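Mostden repair table gets longer hours from March

Good news for anyone with a dead kettle. The repair table at Mostden library is going from one afternoon a month to every Tuesday, 3pm till closing, starting in March. Same room, up the stairs and left past the large print shelves.

Oda Halvorsen, who started it with two borrowed screwdriver sets and a lot of tea, told us the queue had got silly. "People were turning up at lunchtime to get a place. One man brought sandwiches and a folding chair. We had to do something."

Last month 70 items came through the door. Lamps mostly, then toasters, then radios. Quite a few zips as well, which go to Ida Wendt and her sewing machine by the window. No microwaves please, and nothing that runs on gas. Bikes are a maybe, ring first.

It stays free. There's a tin for parts and the library keeps a tally of what goes in it. Parish council has agreed to cover the room hire until the autumn, after that it goes back to the meeting for another look. Councillor Helmut Reinholz voted for it but wanted figures on how much ends up at the tip anyway. Fair enough. He'll get them in the summer, we're told.

Not everyone is thrilled. The Tuesday chess lot have been shifted to the small room downstairs, where the radiator bangs. Wolfram Hamann has played there for years and was not mincing his words when we rang. "Three boards on a table meant for two. You try it." The library says it is looking at the radiator and may be able to offer the big room back on a different day. No date for that yet.

If you want something looked at, bring the lead, the plug and any screws that have already fallen off. A label with your name and phone number on it helps too, as things sometimes get left over night while a part is found. Children are welcome to watch but must have an adult with them. Last items taken in half an hour before closing, and they do mean it.

More pairs of hands wanted, especially anyone who knows thier way round a sewing machine, as Ida is away for a good bit of the spring. No certificates needed for sewing. For anything with a plug on it you do have to be checked first, so have a word with Oda on the day or leave a note at the front desk.

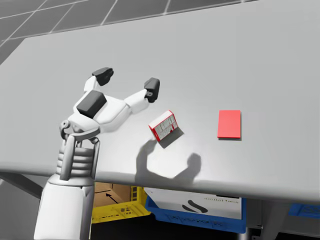
The library car park is shut for resurfacing until further notice, so use the one behind the church. Two hours free, then it's pay by phone.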